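## 7. Setting up the grasp checker for soft and see-through packaging

Read this section before you turn on `film_mode`. The release notes for Dekard say it "handles transparent wrap." It handles some of it. Our own trials at Florholm were less cheerful, and the defaults below come from those trials, not from the release notes.

You need a calibrated wrist camera (section 4), a working gripper driver, and write access to the planner config. If your wrist calibration is older than your last gripper change, stop and redo it. No setting on this page will fix a bad hand-eye transform, although several will hide one for an afternoon.

### 7.1 Turn on film mode

1. Stop the planner. A live reload is offered in the menu. It drops the mask cache without telling you, so don't use it.
2. Open `grasp.yaml` and set `film_mode: true`.
3. Set `min_mask_px` to 460. The shipped value is lower and lets glare spots through as separate objects.
4. Set `merge_layers: true`. With this off, the segmenter tends to return the contents and the wrapping as two targets, and the planner picks whichever scores higher.
5. Start the planner and wait for `perception ready` in the log. The green light in the status bar only means the process is running.

**Note:** `film_mode` doesn't change how depth is measured. It changes how much the planner trusts it. Anyone who tells you the depth got better after switching it on is looking at the smoothed overlay.

### 7.2 Check the mask against the raw view

1. Put the wrapped item on the surface you will really use. A plain gray mat flatters the segmenter.
2. Open the raw wrist view and the mask view side by side.
3. Close the gripper on a gathered end of the wrap at low force.
4. Press **Freeze** in both views, then compare the outlines.

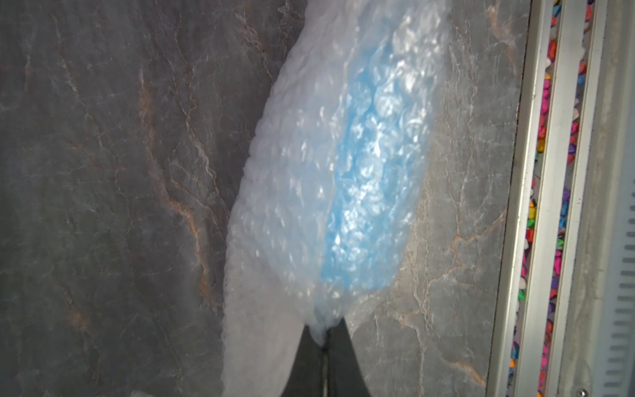

5. Look at the confidence number last. Wondimu Worku, who wrote the first version of this check, had it removed from the main screen because people read the number and skipped the outline. It came back in the July build. We still recommend ignoring it until the outline looks right to you.
6. If the mask covers only the contents, lower `layer_gap` one step and repeat from step 3.
7. If the mask spills onto the background, raise `edge_weight`. Try 2 first.

**Caution:** Don't tune both values in the same pass. They pull against each other, and you can land on a pair that works for one item and fails on the next.

### 7.3 Set the hold test

The hold test decides whether a closed gripper counts as a grasp. The stock test looks at finger gap alone, and thin plastic can leave so little gap that it reads as a miss. A folded scrap can read as a hit.

1. Set `hold_test: gap_and_view`.
2. Set `view_frames` to 7. Fewer than that and a passing reflection can swing the result.
3. Run `gripper zero` with the fingers empty.
4. Run `hold check --repeat 44` with your hardest item, re-placing it between tries.
5. Read the log yourself. The summary line counts timeouts as passes in this version. We reported it.

**Caution:** A pass here says the fingers are holding something attached to the target. It says nothing about whether the item inside will stay put when the arm moves fast. Keep `carry_speed` at its low setting until you have watched full moves with your own items.

### 7.4 What we would leave off

`auto_regrasp` sounds useful. On film it often reopens the fingers on a good hold, then finds a worse one. Leave it off unless you log every retry and plan to read the logs.

`learned_prior` loads the Teshome weights. They were trained mostly on boxes and bottles, and we have seen no test on wrap that we would repeat in front of a customer. If you want to try it, save a copy of `grasp.yaml` first. The Stanesov import tool rewrites the file when it loads new weights and drops your comments.

Go to section 8 for carry paths.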